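Finthorpe Toy and Prop Lending Shelf
Newsletter, February 2021

THE FRUIT SET: WHAT'S NEW, HOW TO PACK IT, HOW TO CLEAN IT

The fruit set has been out on loan more than any other set on the shelf since October. It went out 20 times, mostly to homes with children between three and seven, but also to the Hadow Street language class and to a household that wanted a bowl of fruit for a window display. It has come back complete nearly every time. It has also come back in a lot of different conditions, so this item goes over the set from start to finish.

What the set is

The set is artificial fruit in the sizes you would find at a store, plus a plate and plastic shopping bags with handles. The idea is simple. One person shops, one person unpacks, and the fruit ends up on the plate or in a bowl. After that it all goes back in the bag and the next person shops.

We used to lend the fruit in a lidded plastic tub. Borrowers told us the children ignored the tub and went looking for a bag. We switched to ordinary shopping bags last year and have kept them. The pink ones are thin and they wrinkle, and they are what children see adults carry home. A bag lasts a few months. If yours splits, put the fruit in any bag you have and let us know when you return it. There is no charge for a split bag.

The pieces came to us in two lots. The older fruit is from Poon, the variety store that closed on the east side, and the newer fruit is from Clarine, who sell display goods by mail. The Clarine pieces are a little heavier and have more surface texture. The Poon pieces are lighter and shinier. The two lots are mixed together in the set and we don't plan to separate them. The full replacement cost is $87, and that is the figure on the loan form. We have never had to charge it.

How to unpack with young children

Lay the bag on its side on the table and open the handles outward. If the bag is left standing up, the mouth closes over the fruit and the child reaches in blind, which is fun for a minute and then turns into tipping everything on the floor. With the handles spread, all the fruit can be seen and picked up one piece at a time.

Put the plate on the right if the child is right-handed, a forearm's length from the bag. Closer than that and the fruit gets pushed over in a heap. We have had good results with one fruit at a time and the name said out loud when it lands on the plate.

Start with the banana. It has the easiest shape to grip and even the smallest children will pick it up in the middle. The round fruit comes next. Round pieces roll, so a plate with a rim helps, and a folded dish towel under the plate helps more.

Leave the grapes for last. They are the hardest piece in the set to handle well. A child will usually grab a fistful from the middle, and then the bunch hangs on whichever grape happens to be caught. Show them the stem. Holding the bunch by the stem, low down and close to the berries, keeps it together and lets it come out of the bag in one piece. It takes practice. The plastic of the bag tends to fold over the top of the bunch, so lift the fold away first with the other hand.

For language practice

The Hadow Street class asked for a list of fruit words to go with the set and we now have one on a single sheet. It has the words in English, with blank columns so families can write in their own. Ask for it at the desk.

The class sent back a few notes on how they used the set, and they are worth passing along. Their most popular activity was asking for a fruit by color and shape, without the name. "Something yellow and curved" is easy. "Something green and bumpy" started a long discussion, as there was no agreement on whether the piece was a lime or a pepper. We have looked at the catalog and we are not certain either. The sheet leaves it as "green fruit" and you may call it what you like.

They also used the printed bags. Some of our bags have writing or pictures on them, and the learners who could read the writing read it to those who couldn't. We will try to keep printed bags in the set when we replace them.

For displays

If you want the fruit for a window or a table arrangement and have no children involved, please book it for a school-hours slot. The set is in less demand then. Fruit in direct sun fades, and the orange pieces fade first. A week in a north window has done no harm that we could find.

The fruit shows up well against a busy background, which surprised us. We expected it to need a plain cloth. Flowered table coverings are fine, and so is flowered paper behind the table. The dark grapes and the yellow banana hold their own against almost anything. The smaller pieces get lost a little, so put those toward the front.

The pink bag, open, with a peach-colored plate on the rose-print tabletop:

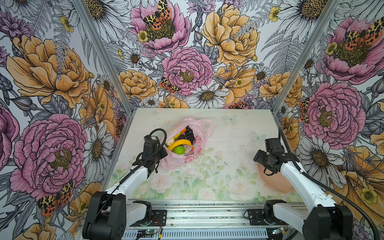 The grapes and their brown stem: 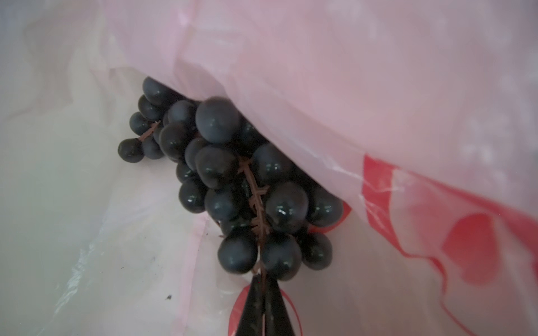

Tangerine, grapes, banana and the green fruit, with the printing on the bag:
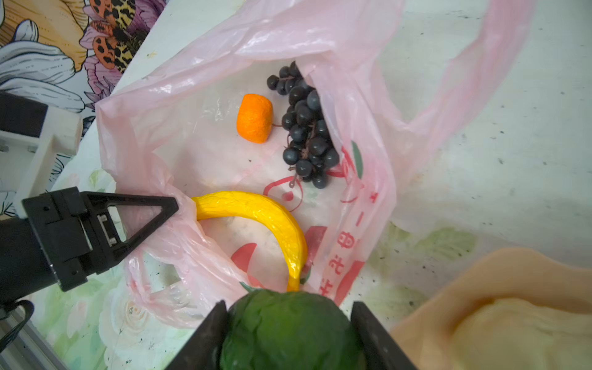 Cleaning

Please clean the fruit before you bring it back. Warm water, a drop of dish soap, a soft cloth. Don't use the dishwasher. One banana went through a dishwasher before Christmas and came out with a flat side. Don't use bleach or anything with alcohol on the grapes, as it takes off the dusty finish and leaves them sticky.

The textured pieces hold crumbs in the wrinkles. An old toothbrush gets them out. The grapes take the longest. Swish the bunch in a bowl of soapy water, rinse it in another bowl, hold it by the stem and shake it over the sink. Then lay it on a towel overnight. Water stays between the berries much longer than you would think, and if the bunch goes into a bag wet it smells by the end of the week.

Wipe the plate and the inside of the bag. If the bag can't be wiped clean, throw it out and put the fruit in a fresh one.

Packing for return

Heavy round fruit goes in first, then the banana along the side, then the small pieces, then the grapes on top. The stems bend if anything sits on them. Once a stem is bent it can be eased straight again with warm fingers, but after a few times it cracks and berries start coming off. We have glued back quite a few.

Tie the handles in a single loose loop. Tight knots have to be cut, and that is the end of the bag.

Put the loan card inside the bag and not on the outside with tape.

If a loose grape turns up under the couch after you have returned the set, we would still like it. Drop it in the slot in an envelope marked FRUIT. The glue takes care of the rest.

Loan terms

The fruit set goes out for 2 weeks. You can renew once if there is no one waiting. There has been someone waiting since the fall, so please assume you won't be able to renew, and check before you count on it. Returns go in the blue bin inside the door. Leave sets in the bin and please don't put them back on the shelf yourself, even if you have cleaned them. Everything rests for three days before it goes out again.

Children under three can use the set with an adult right there. The small yellow and orange pieces and any loose grape are too small to be left with a baby. If you have a baby in the house, ask us to take the small pieces out before you sign for the bag. We will mark the card so you aren't asked for them at return.

A second set

With this much demand we would like a second fruit set on the shelf by summer. We have most of what we need for it, including a plate and a stack of bags. What we lack is a good bunch of grapes and anything in a dark red. If you have artificial fruit at home in store sizes, clean and with no wire poking out, we would be glad of it. We can't use wax fruit, which dents, or glass fruit of any kind. Foam fruit is all right for display but gets bitten, so it would go in a separate bag.

Vegetables are a different matter and we have plenty. The vegetable set has hardly gone out at all this winter. It contains corn, carrots, an eggplant and a very convincing onion, and it can be borrowed today on the same terms. You may have it at the same time as the fruit set if you are next in line for that.

The shelf budget for the year is $400, and it has to cover new puzzles and the repair of the train tables as well as the second fruit set. A list of everything we plan to buy is pinned up next to the sign-out book, with space at the bottom for requests. Several people have already written in "bread." We are looking for some.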